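Search this site
Enter keyword or author

3.2 Collecting demonstrations by remote control

All demonstrations were recorded in Rollness, our simulated home environment, before any were attempted on the physical robot at the Vekdale lab. Working in simulation first let us change the rooms, swap objects, and reset a failed attempt without walking across the building. It also let us compare two ways of showing the robot a task with the same start positions for both. The first way is remote control with a handheld controller. The second is hand guiding, in which the operator holds the end of a passive training arm and moves it through the task while the simulated robot copies each joint.

The operator works from the robot's own low, forward-facing view. We tried an overhead view early on and dropped it. People drove faster with it, but they used information the robot would never have, such as the position of an object behind a counter. A policy trained on those runs would turn toward things it could not see, and it did poorly as soon as the room layout changed. With the forward view, operators have to look around before they move. The looking around ends up in the demonstration, and we want it there.

Each run begins with a short text instruction shown beside the view. The instruction names one object and one place. Operators are told to carry it out at a normal pace and to stop when they think the task is done. They are not told how to approach the object or which side to pick it up from. We kept the instructions plain ("put the brown object on the counter") after finding that longer ones led people to read during the run, and the pauses were then learned as part of the motion.

Figure 2. A room in Rollness from the robot's viewpoint. A counter with three objects on it stands at the left, and a small brown cylinder lies on its side on the open floor.
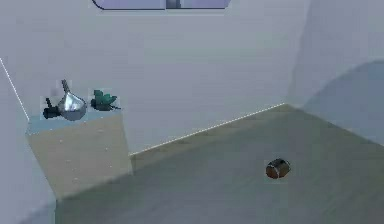

Rooms are kept simple on purpose. Walls and floors have smooth shading and little texture, and lighting is even. We chose this over a more realistic renderer for two reasons. The control loop has to keep up with the operator's hand, and a slow renderer adds a delay that people notice and correct for by moving in small steps. Those small steps are hard to remove afterward. The second reason is that we change wall and floor colors at training time, and a plain room is easier to recolor without odd results.

Small rendering faults were left in the training images. These include speckling on flat panels, dotted lines where surfaces meet, and faint outlines around some objects. We considered filtering them out and tested a filter on a small part of the data. It blurred the edges of small objects, and grasping got worse. The faults do not appear on the physical robot's camera, so there is some risk that the policy comes to depend on them. Section 5 reports a test of this.

3.3 Operators and recording

Runs were recorded by 4 operators. Of these, 2 had driven a robot before and 2 had not. Each operator used both methods, and the order was switched between sessions so that practice with one would not always help the other. Sessions were kept short. In the pilot, grip timing became sloppy toward the end of long sessions, mostly with hand guiding, where the weight of the training arm is tiring even with its counterbalance set correctly.

We stored the view, joint positions, gripper opening, and operator input at every control step. A run was kept if the named object was at rest in the named place when the operator pressed stop. Runs in which the object was dropped and then picked up again were also kept and were marked as containing a recovery. After this check the set held 3,535 runs, which we call the Bullirdale set after the street where the pilot was done.

The two methods produced different kinds of motion. Hand-guided runs had smooth paths near the object and a good final approach, but the base of the robot was often left in an awkward spot, as the operator was thinking about the arm. Remote-control runs showed the opposite pattern. Operators parked the base with care, squared it to the object, and then made several small corrections with the arm before closing the gripper.

Objects on the floor were harder than objects on a counter under both methods. From a low viewpoint, a small object on an open floor gives few cues about distance, and operators tended to stop short and creep forward. Round objects caused a further problem. If a finger touched one before the gripper was centered, the object rolled, and the operator had to back up and start over. We did not add friction to prevent this.

For training, we used the remote-control runs for base motion and both kinds for arm motion. The switch between the two is handled by the Huet controller described in Section 3.4. Marking the switch point by hand was slow and the operators disagreed on where it fell, so it is set at the first step where the base has stopped and the arm has begun to move.

Share 2
Comments (3)

Reader comment
Was the delay between input and display measured for both methods? You say people notice it, but I can't find a value in this section or the next.

Reader comment
We saw the same creeping forward with floor objects on our setup. Adding a second view from the wrist helped our operators a good deal. Did you try one?

Reader comment
Please consider releasing the recovery runs as a separate download. They would be useful even without the rest.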